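What I learned from pricing hand-held grippers

I promised last time that I'd write up the equipment budget while it was still fresh, so this is me keeping my word (a little late, but October was October). For anyone who skipped that issue: we're planning a small setup for recording hand-held gripper demonstrations, and I'm the one who got handed the spreadsheet.

My first draft had exactly one kind of thing on it, which was grippers. I'd asked for quotes from Zulter and Wallin, put them side by side, picked my favorite and felt very organized. Then I sent it to Mercy Kimaro, and it came back with more comments than rows. Where were the spare jaw pads? Who was paying for storage? Had I budgeted for the hours people spend going through recordings? I had not! I'd left the labor column blank and moved on to shipping.

So I started over, and this time I began with the room and the people and worked back to the hardware. It's a much better way to do it, even if it's less fun than reading catalogs. 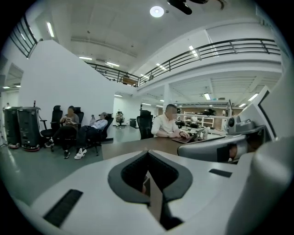

Photo: Skudedar workshop, ground floor

Look at how much of that is chairs, desk and floor. A gripper takes up hardly any room, but you want space to walk with it, decent light, and somewhere for people to sit down with a laptop. I now have a line for seating and a line for desks, and I'm not embarrassed by either one. The wheeled robots along the wall got me thinking too. Anything that size needs a parking spot, and I'd been drawing our floor plan as if every piece of equipment lived on a shelf.

On the grippers themselves, I'm asking for two to start with. I wanted 5 (of course I did), but Elsa Boström talked me down over a very long lunch. Her argument was that you find out what annoys you about a tool in the first few weeks, and you'd like to find that out before you own a whole drawer of them. We'll order the pair, use them hard, and look at the rest of the money in spring. Zulter will hold the price until then, which Wallin wouldn't, and that pretty much settled it for me.

Then there's the boring stuff. I've set aside up to $1,000 for spares and consumables, meaning pads, cables, storage drives and the little screws that go under the bench and stay there. Prastness sells a service plan and I went back and forth on it for days. I've left it out for the first year. If you've had one and loved it, please write and tell me I'm wrong, there's still time to change it!

The labor line is the big one now, bigger than the hardware. Mercy is thrilled. I'm getting used to it.

If you want a copy of the spreadsheet, reply to this email and I'll send it over. The shipping tab is still a mess, so be kind.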